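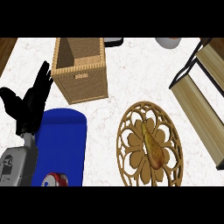
I'm not sold on the 96 percent for Okden. All 3000 episodes are simulated, and clutter like a pear on a trivet or a soda can on its side is easy when friction never varies. Has anyone run it on hardware?

> Ramlow beats the Lindqvist baseline with
> 700 demos and 3 seeds. Looks like transfer
> is mostly solved.

Three seeds is thin, and "mostly solved" needs one real kitchen. I'd want the failures posted too.

2 replies · 0 shares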